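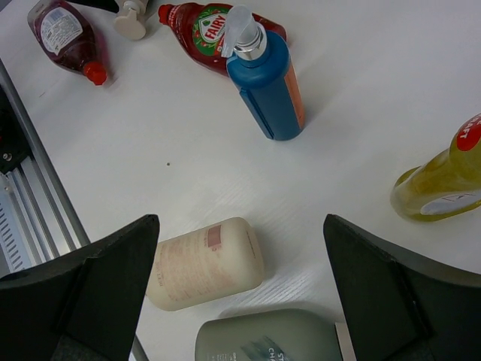
Bottles on the white table, one with the red-orange cap lying on its side.

Home | Forums | Hosts & Innkeepers | Breakfast

Thread: Set breakfast time or not?
6 replies

plisa_bnb
We have 3 rooms just outside Parthorpe and have always served from 7 to 10. Most mornings I'm at the stove for the full three hours. Thinking of one sitting at 8:30 from November. Has anyone done it and lost bookings?

lemirer
Did it two years ago. One cancellation, from a couple who wanted to be on the road by six. I leave muffins and fruit in the fridge for early starters now.

oldzeman49
I wouldn't. People on holiday want to sleep in. If I'm paying for a cooked breakfast I don't want to be told when to eat it.

lemirer
They get told when they book. It's in the confirmation email.

oldzeman49
Half of them never read it.

gravelroad
We do two sittings, 8 and 9:15, and guests tick one on a card at check-in. Cut my bacon waste too. Allow 20 minutes between to clear and reset.

plisa_bnb
Two sittings might suit us better. Do you hold the second if someone's late?

gravelroad
Ten minutes, then it's cereal and toast.

Share (3) | Reply | Back to top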